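Ticket 1639 – Towels shedding onto everything in the wash
Opened by: Renata Gaete
Product: Cikevine bath set, tan
Status: Open

Hi Ledesma support! I bought the tan set in July and the fluff is still driving me up the wall. My order was 3280, if you need it. I've washed them with vinegar, without vinegar, and once with a load of darks (my mistake – everything came out looking like it had a cat).
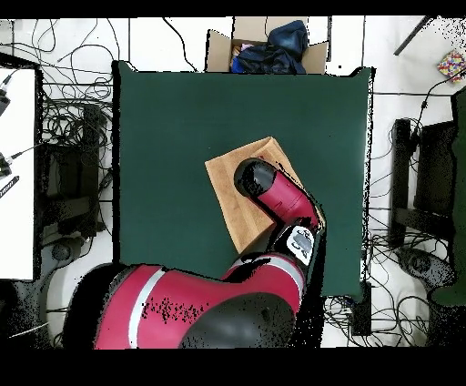 The lint gets on the dark stuff worst, so I now keep that apart. Navy things go in the open cardboard box and the towels get folded on the green top, just in front of it. I've been through 12 washes like this and I still get a full lint screen!

Things I've tried so far:

1. Skipping fabric softener. A little better, but only on the first wash.

2. Low heat, longer cycle. No change, and the dryer was going forever.

3. Laying one out flat and going over the loops with a lint roller, then along the woven band at the edge. The band stays clean. It's the loopy part that sheds.
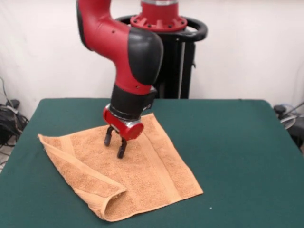 4. Washing the towels alone in cold water, with an extra rinse. This is the best result yet, but I can't run an extra rinse every single time.

Your reply said to check for pulled loops near the fold, where the towel doubles over on the table. I did that with all 7 of them

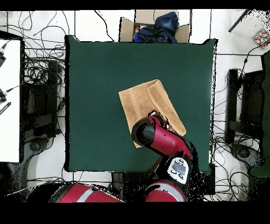

and found a couple of snags, which I trimmed with nail scissors – never pulled, as you told me. Could the others be from a bad batch? I'd happily swap them for the Onar ones if those shed less. Please let me know which label you need a photo of.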